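Clultico, week six

I missed the first meeting this term and most of the second, so this is the first time I've sat down and written anything about the club. Clultico is what we call the Sunday group at Drumport. We started as a line-follower club and drifted. This year the project is household chores, and we are trying to get enough recorded examples of people doing them to train something small of our own.

The term project is called Skelo. The rule is that every task has to be done with the hand-held grippers, one in each hand, and never with bare fingers. You would think that makes no difference until you try to pick up a sleeve. Two padded jaws have no idea where the edge of a piece of cloth is. You have to look, line up, squeeze, and look again.

We set ourselves a target of 50 good takes per task before the end of April. Table wiping and cup stacking are done. Clothes are behind, and I had a turn on clothes this week.

My notes, mostly so I don't forget them:

Jackets are worse than towels. A towel is the same all over. A jacket has a hood or a collar or a zipper, and the grip that works on one part slides off another.

Grab high. If you take hold low down, you end up dragging the whole thing against the pole and the rack starts to lean. I leaned it over twice before I learned this.

Keep the idle hand where the tracking can see its marker cube. I kept dropping my left arm to my side when I wasn't using it, and those takes got thrown out. It feels silly to hold up a gripper that isn't doing anything, but it saves a redo.

Slow down at the moment of release. Everyone rushes it. The cloth is where you want it, you open the jaws, and you have already started turning away.

The other thing that took up time was the file naming. Our log is at 975 clips across all the tasks, and a good part of the early ones are labeled with whatever the person felt like typing. Two of us spent the last hour fixing them. The format is now task, item, attempt number, and nothing else. Please stick to it. If you record under "test" or "test new," it will be deleted.

We are still deciding whether to enter the Pruvost student round. The entry form wants a full task from start to finish, and right now we have good pieces of tasks. I would like to enter — even a low placing would tell us what the other clubs are doing. A couple of people would rather wait a year and have more data. We'll vote on it next week.

Before then I want to try hanging things up as well as taking them off, and something with buttons. If you have an old shirt you don't mind getting pinched, bring it along.

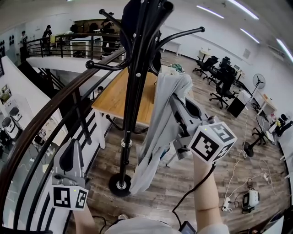 Gripper practice at the coat rack, right hand on the grey one.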